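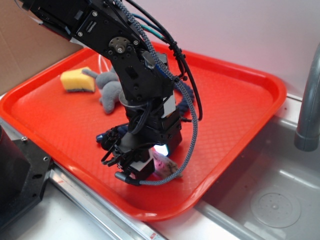 Unit 4: Feed lines and matching
Notes for the evening class, Elmarie Mnguni

Last time we cut a half-wave dipole and worked out where its feed point should go. This unit covers the cable between the aerial and the radio.

Characteristic impedance

Coaxial cable for amateur use is nearly always 50 ohm. Television cable is 75 ohm. The figure depends on the diameters of the two conductors and the insulation between them, and doesn't change with length. A meter set to ohms will not show it.

Loss

Loss is given in decibels for a stated length at a stated frequency. It rises with frequency, so a cable that is fine on 80 metres may be poor on 2 metres. A loss of 3 dB means half the power is gone before it reaches the aerial.

Standing wave ratio

If the load is 50 ohm and the line is 50 ohm, the SWR is 1:1. A 100 ohm resistive load gives 2:1. Measure at the aerial end where you can - a lossy cable makes the reading at the radio look better than it is.

Baluns

A dipole is balanced and coax is not. Without a balun, current can flow back along the outside of the braid. We shall wind a simple choke in the practical.

For next time

1. Read Barrientos, pages 36 to 46.
2. Find the SWR of a 50 ohm line feeding a 25 ohm resistive load.
3. A transmitter gives 500 watts into a line with 3 dB of loss. How much power arrives at a matched load?

Bring a soldering iron and one PL-259 plug. Class starts at 7.15 pm.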